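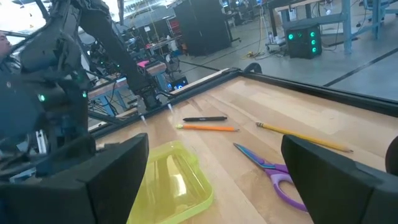 I nearly cancelled on Ustyna Prokopenko. I'd had a blocked nose for days and my jaw was aching all down one side, and the last place I fancied being was a dental surgery in Dovell, even one with free tea in the waiting room. But it was her lunch break, she'd saved me half an hour, and off I went with my pockets full of tissues.

Ustyna has been a hygienist for most of her working life, and she'd agreed to talk to me about night grinding. She took one look at me and asked if my back teeth hurt. They did!

"That's probably your sinuses," she said. "The roots of the top ones sit very close. If it's still there when the cold's gone, come back and we'll have a proper look."

So, grinding. I asked how people find out they do it, and she laughed. "Their partner tells them. Or they wake up with a headache and blame the pillow. I had a man in February who'd bought 2 new pillows before he came to see us."

What does she look for? Flat edges, mostly, and little notches near the gum — and a scalloped tongue, where it's been pressed against the teeth all night. (I checked mine in the car mirror afterwards. Inconclusive.)

Her colleague Prakash Naidu wandered in for his sandwiches and joined us, so I asked him about night guards. Mine cost £258 and lives in a drawer. He winced.

"Get it out of the drawer," he said. "Rinse it in cool water, never hot, it'll warp. Then bring it in and we'll check it still fits."

Ustyna wants people to notice their daytime clenching too. Lips together, teeth apart is what she tells everyone, and she has it on a sticky note by her own computer. "I'm terrible for it when I'm typing," she said.

I've been trying it all the way through writing this, and I've caught myself clenching twice since the sandwiches.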